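Sorting a Mixed Bin of Toys and Household Odds and Ends

Every home ends up with one bin that takes whatever was on the floor when company was coming. Ours held toys, kitchen things, spare parts and a few items we had given up looking for. These are the steps that got it under control and have kept it that way since February.

Pick the right spot first. A table is better than the floor, and your back will notice the difference. Set the bin at one end and leave the other end clear for sorting. If the tabletop is a soft wood, put an old towel under the bin so it doesn't scratch when you turn it.

Don't dump everything out. A full bin emptied onto a table makes a bigger mess than you started with, and small pieces roll off. Work from the top and take out the large things first. Soft toys usually go early — they take up the most room and hide everything else.

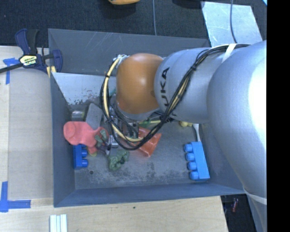

A deep gray bin with a mix of toys and household items, including a dark blue building brick.

Once the big pieces are out, tilt the bin toward you and check the corners. Building bricks collect there, along with coins, hair ties and puzzle pieces. A flashlight helps with a deep bin.

Sort by where things go. Color and size don't matter at this stage. Use four boxes: kids' room, kitchen, workshop, and don't know. Shoe boxes are fine. I bought a set of ten shallow trays from Atumel and they stack better, but they aren't necessary.

Building bricks should have their own container with a lid. We counted ours one winter and had 1,330, so a shoe box was never going to do it. A zippered mesh bag also works and can go in the sink for washing. Use lukewarm water and dish soap, then spread the bricks on a towel overnight.

Figures with thin arms and legs tangle with each other and with string. Pull them apart slowly and store them standing up in a tall tub.

Anything metal should be checked for sharp edges before it goes back near toys. Empty cans belong in recycling, or in the workshop if you save them for screws.

Wipe the empty bin with a damp cloth and let it dry with the lid off. For sticker residue, rub in a little cooking oil, wait 10 minutes and wash with soap.

Give the "don't know" box one month. After that, the thrift store in Teltcombe takes clean toys in the morning, and the rest can go out with the trash.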